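FOR IMMEDIATE RELEASE

Mercado Tool Library Opens Its New Home and Invites Neighbors to Come Borrow Something

WERNHOLM, 7 November 2020 – After a long spring and an even longer summer of painting, sorting, hauling and a good deal of standing around deciding where the ladders should go, the Mercado Tool Library is delighted to announce that its new home on Drekon Street is open to every household in Wernholm. The building used to be a shoe repair shop, and older residents will remember the deep front counter, which has been kept and cleaned up and is now where you check out a drill.

The library has 3903 items on its shelves as of this morning, everything from tack hammers to a tile saw that takes two people to lift. Members may borrow up to five at a time and keep them for a week, with one renewal if no one else is waiting. Annual membership is $54 per household, and 300 households have already signed up, many of them while we were still working out of a borrowed garage behind the bakery and could only find things by asking Bernadette.

That would be Bernadette Halvorsen, our director, who started the whole business with a single shelf of garden tools.

"I had three pairs of loppers and my neighbor had none, and that seemed silly to both of us," Halvorsen said. "We are so happy to have a real front door now, and heat, and a sink! Please come and see us, even if you don't need a thing. We would love to show you around and hear what you wish we had."

What members will find

The front room holds the hand tools, arranged by the kind of job you might be doing. Painting and papering are to the left as you come in, plumbing is along the back wall, and carpentry takes up nearly everything else. Power tools are in the second room and are handed over at the counter with their cords, cases and a printed sheet on how to use them. Garden tools live in the shed across the yard, and yes, the wheelbarrows may be reserved ahead of time, which a great many of you have asked about.

Our catalog has also moved to Turnitix, a lending system that lets members look up an item from home, see whether it is in, and put their name down for it. Those who would rather telephone are very welcome to keep doing so. Tamsin Escobedo entered most of the collection herself over the summer, and she would like everyone to know that if a wrench is listed as a "wrnech," a quick email will get it fixed.

The supply drawer

Along with the tools, the new building gives us space for something members have wanted for years, a drawer of small supplies sold at cost. It is a sad thing to borrow a staple gun and get it home to find you have no staples. The drawer has sandpaper, picture wire, wood glue, painter's rags, pencils, wall anchors and electrical tape in several colors, and you can buy one sheet or one roll without having to take home a whole pack.

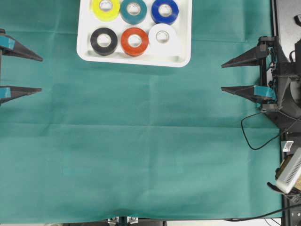
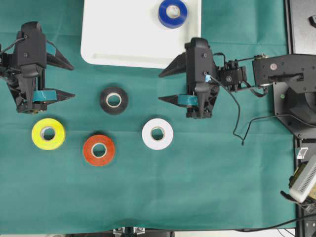 Colored tape is handy for marking tools and cords at home.

Classes for beginners

Small classes will be held in the second room, with seats limited and spaced well apart, the windows open and masks on, so do bring a sweater. The first course is called "Things Around the House" and is meant for people who have never held a drill or who have held one and did not care for it. It will be taught by Verna Whitfield, who spent her working life keeping old school buildings in one piece and has more patience than anyone we know.

"Most people are scared of making a hole in the wrong place," Whitfield said. "So we start by making a lot of holes in scrap wood, and then we learn how to fill them. By the second evening they're asking me about doors."

Later courses will cover sharpening garden tools, hanging shelves on plaster walls, fixing a dripping faucet and caring for wooden windows. Classes are free for members. Guests pay a small fee at the door, and anyone who joins on the same night gets it back. A class on patching screens is planned for May, when people begin to notice the holes in them.

Thanks to our friends

A great many hands went into this move. Hollis Dunleavy drew up the shelving and then built most of it, often late at night, with the radio turned up loud enough for the neighbors to learn all the songs. The bakery lent us its garage for far longer than it had agreed to and sent over rolls on moving day. Several families gave us the contents of a parent's or grandparent's workshop, and we know those gifts were not easy ones to make. Tools with a story are marked on the shelf with a small card, if the family wished it, and the cards are well worth reading while you wait your turn.

Donations of clean, working tools are welcome during open hours. We cannot take gasoline cans, paint, chemicals or anything with a cracked housing, and we are a bit full up on flathead screwdrivers, though we remain grateful for the thought. At the moment we are especially hoping for bar clamps, a stud finder, a second carpet cleaner and child-sized rakes.

Visiting

The library is open four afternoons a week and one morning, with the full schedule posted on the front door and in the online catalog. To keep everyone comfortable, we ask that no more than four visitors be inside at once. There is a bench under the awning for those waiting, and items reserved ahead can be brought out to your car. New members should bring a photo ID and something showing a Wernholm address. Returned tools are wiped down and set aside for a day before they go out again, so a late return may mean a longer wait for the next person in line.

The entrance has a ramp on the yard side, and the counter has a lowered section.

About the Mercado Tool Library

The Mercado Tool Library lends tools and teaches their use to households in Wernholm. It is a nonprofit group supported by membership dues, class fees and gifts from its neighbors.

Media contact

Niall Rennie, Press and Membership
Mercado Tool Library, Drekon Street, Wernholm
Interviews and visits to the building can be arranged by leaving a message at the front counter.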